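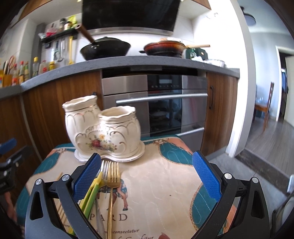 Two forks, one gripper, jaws open. The gold one has four tines and gets no special treatment.

Wandine at Work: The Gripper Months

Wandine rents out cutlery. Weddings, banquets, retirement lunches, the occasional film shoot that sends everything back with fake blood on it. For years what we mostly did in the sorting hall at Dridelen was stand at a long bench and put forks with forks. In March the Galanis line went in, made by Edenier, and now a machine puts forks with forks, and some of us go out to kitchens and pick up cutlery with a hand-held gripper so the machine can learn how we'd do it.

I work on the bench and I also work the gripper, so I was asked to write the words for the gallery page. The people who asked wanted something upbeat. I said I'd see.

The tool

It has two jaws with blue pads, and the pads have a diamond pattern that leaves you staring at it by mid-afternoon. You squeeze, the jaws close. You let go, they open. Training took a morning, and a good part of that was the sign-in sheet.

The hard part is slowing down. Anyone who has sorted cutlery for a living does it in handfuls, by feel, while talking. With the gripper it's one item at a time, approached politely. My first session I kept reaching in with my other hand to tidy up, and every one of those takes had to be thrown out.

The forks

A silver fork half under a gold fork is what we call a good mess. Put a knife blade beneath the gold one and it's a very good mess. The Galanis copes well with a fork lying by itself and takes a dim view of forks in company, so overlaps are what Edenier keeps asking for.

There is a yellow-green plastic utensil in with them too. We don't rent out anything of the kind, but things come back in our crates that we never sent. I have personally unpacked a garden trowel.

The tablecloth

Cream, teal and peach, with swags along the border and a lady in a long dress and cap. The lettering says PARD in capitals, with "consectetur" in script underneath. That's a word off a printer's dummy text, and I have grown fond of it. It has become what we say on the bench when the line stops. "Consectetur again." Then somebody goes and opens the side panel.

Patterned cloth is harder for the machine than plain steel, I'm told. It's also harder for me. I once closed the jaws very carefully on a printed ribbon, at another table, and I'd rather that take stayed lost.

The vase

Double pot, gold rims, embossed scrolls, red rose on the front, matching saucer. The left half is taller. It stands right behind the forks, so you come in over the cutlery and think about the vase the entire time. You won't find it in the job description, but this is what the work is now: remembering where your elbow is.

The kitchen

Oven, wok, frying pan, spice shelf, a yellow-handled spatula hanging up under it. After years in a hall with strip lights and a drain down the middle, I don't mind a kitchen at all. You do start judging people's condiments, though.

What changed, since people ask

There are 70 of us at Dridelen and 14 are trained on the gripper. The bench is shorter than it was. No one was let go, and I'll say so because it's true and because the company would like it said. Two people moved to packing and one of them is cross about it. The hall is louder and the conversation is worse. You can't tell a long story next to the Galanis, and long stories were how the afternoon got done.

On the other side, my wrists. I used to wear a brace on the right one and it's now in a drawer somewhere. Dessert spoons were the worst of it, and I haven't sorted a full crate of them by hand in weeks.

A gripper session runs 60 minutes and then you have to stop, even if you're in the middle of something good. We argued for that. The first plan had us going straight through to lunch, written by somebody who had held the thing once for a photo. We also asked to see what the machine does with our takes, and now a screen by the time clock shows the line's picks from the night before. People stand there in their coats criticizing it. "I never taught it that" is the usual remark, often from the one who did.

The pay question is still open. Gripper hours are paid at bench rate, and several of us feel that teaching should cost more than sorting. There has been a meeting. There's going to be another one.

If you want to try it

Put your name on the list by the break room door. Short sleeves are best, and leave your rings in the locker. Bring your own snack, as you'll be spending the hour next to somebody's stove and none of it is for you. The list for gold cutlery is full, so please stop adding yourselves at the bottom in smaller handwriting.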